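Journal Issues Authors Submit Search

Jorkorby Papers > Interior Surfaces > Dining and Low Vision > Section 4

4. Contrast and glare at the table

Sections 2 and 3 dealt with ceiling lighting and wall color. The present section turns to the tabletop, which residents with low vision look at for longer than any other surface in a dining room. Two properties are treated separately: the contrast between the surface and what is placed on it, and the tendency of the surface to return light to the eye. A plain white top is easy to clean and easy to inspect, but pale dishes are hard to find on it. A patterned cloth marks off a place setting and at the same time adds edges that compete with the edges of plates and forks.

Figure 1. White tabletop with a checkered cloth, pale gray wall behind.
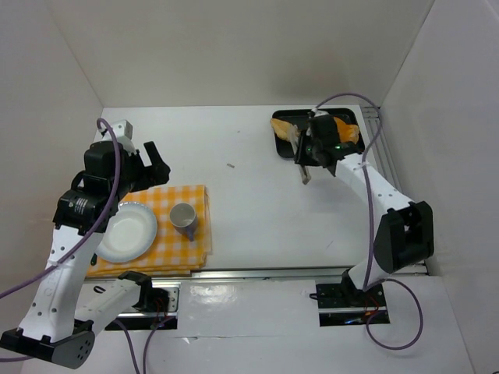 Fotini Tsolakis
Rarnlow Center for Interior Studies
July 28, 2022

4.1 Cloth pattern

Interviews were held with 36 residents at the Sfakianakis house, all of whom ate in the same room at least once a day. Each was asked to locate a white cup, a clear glass and a steel spoon on three coverings: none, a plain dark cloth, and a checkered cloth of the general type in Figure 1. The plain dark cloth gave the shortest search times for the cup. For the glass, the dark cloth and the bare top did not differ. The checkered cloth gave the longest times for the spoon, and several residents touched a line in the pattern before they touched the handle.

Preference did not follow performance. Most residents chose the checkered cloth when asked which they would like to keep — it was described as homelike, and the plain cloth as suited to a restaurant. We therefore recommend a plain mat laid over whatever cloth the household already uses.

4.2 Reflected light

Glare was rated at the seat, at eye height, with the blinds open and then closed. Ratings used a scale from zero to 100, and any position above 40 was marked as a problem seat. Closing the blinds removed most problem seats near the windows but left those under the pendant lamps unchanged. A bright patch on a pale top can bring out the surface grain where it falls and leave it harder to see elsewhere (Figure 2), so an inspector standing over the table may judge its finish differently from a diner sitting at it.

Figure 2. Patch of reflected light on a white tabletop with a fine horizontal grain.

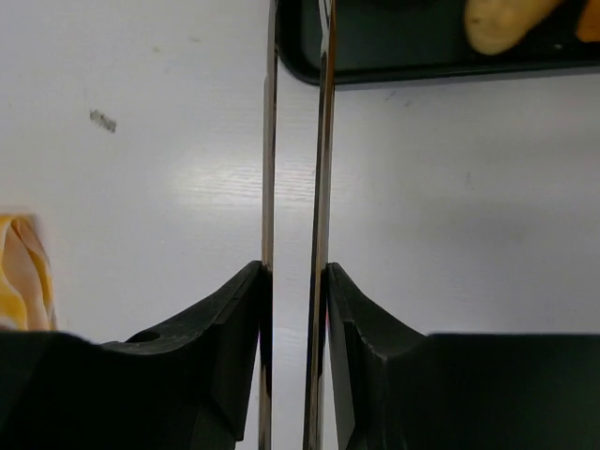 One resident remarked that she had stopped sitting by the window years ago and had always put it down to the draft, until she was asked to rate the light as well. Similar accounts were given at two other tables. Seat choice should not be read as a measure of comfort unless the reason for the choice is also recorded.

The matte coating supplied under the name Grovutora was tried on two tops. Ratings under the lamps fell on both, although staff reported that tea stains took longer to wipe away. Cleaning time was not measured.

Related items
Section 3. Wall color and the location of doorways
Section 5. Rim color and plate size
Pendant lamps in shared dining rooms: a survey of fittings
Table height and wheelchair access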